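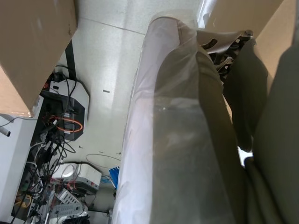

How many demonstrations do you need before an arm can pick up something wrapped in clear plastic?
It depends on how much the wrapping moves around, but plan on a few hundred good ones for a single item in a single spot, and a lot more if you want it to cope with new places.

tully_d
Joined: January
May 6, 2023

Stole that question from my own notebook because it's the one I keep coming back to. I've been driving our Boltura arm with a leader arm (you hold the little one, the big one copies you) and I'm up to 1355 demos of picking up soft stuff in clear bags and putting it in a carton. Cardboard it learned fast. Cloth, pretty good. Anything in plastic and it hovers over the bag like it's waiting for somebody to tell it what colour the thing is!

I'm using the wrist camera plus one overhead. Do I just keep going? My shoulder would like to know.
Diarmuid

gravelroad
Keep going, but slower. When I started I was whipping through them to get my numbers up, and the policy learned to whip through them too, minus the part where it got hold of anything. Pause for a beat just before you close the gripper. It felt silly and it helped more than anything else I tried.

PinchPoint
Gonna disagree with gravelroad there. If you pause in every demo you teach it to pause, and then it sits there forever because the picture looks the same from one moment to the next. I had to throw out a whole batch for exactly this. Move at a steady speed, slow if you like, but keep moving.

gravelroad
A beat, I said! Not a coffee break. If yours was freezing, I'd look at how you trim your recordings before blaming the pause.

PinchPoint
Fair enough, mine did have dead time at the start of every one. I still wouldn't do it on purpose.

asgerd
What are you looking at while you drive, Diarmuid? If you're standing beside the arm and watching with your own eyes, you're using information it never gets. You can tilt your head and see where the film ends and the floor starts. The wrist camera gets a highlight and a bunch of wrinkles and has to guess. I make our people drive from the screens only. They complain like crazy for 2 days and then they're fine, and the demos come out with more sensible approaches because the driver has to go find the edge too.

tully_d
Oh no. I'm standing right beside it. I even lean over.

asgerd
Everybody leans over :)

marmot_lane
Anyone tried hand guiding for this? We have an old Barner arm you can grab by the wrist and push about, and I find it way nicer than the leader setup. You feel the bag drag when the fingers are too low.

PinchPoint
Nicer for you, but then your hands and sleeves are all over the wrist camera. How are you dealing with that?

marmot_lane
We record only the joint path by hand, then play it back with nobody near it and record the video on the playback. Doubles the time. Doesn't work if the bag slid on the first go, so you have to put it back just so, and with floppy stuff that's a pain. For rigid things I'd still pick it every time.

gravelroad
For floppy plastic I wouldn't. The bag never goes back the same way.

tully_d
OK so I did 11 this afternoon with my back to the arm, screens only. Fumbled most of them, had to nudge the gripper around to find the end of the bag, and one I gave up on completely. Do I keep the ugly ones?

asgerd
Keep the ones where you fumbled and then got it. Those show it how to get out of trouble. Bin the one you quit, or at least tag it so it stays out of training. And move the cartons around between runs, plus whatever else is lying on the floor, or it'll steer by the clutter.

PinchPoint
Agree with all of that. I'd also stop mixing the old ones in until you've trained on a batch from the screens alone. Doesn't have to be 1000, try it with whatever you've got by the end of the week and see if the hovering changes.

tully_d
That hurts, but okay. I'll park the old set and start a new folder. Is there a foot pedal people like for start/stop? I keep letting go of the leader to hit the space bar and it droops.

marmot_lane
Any cheap USB one that pretends to be a keyboard. Tape it to the floor, mine wanders.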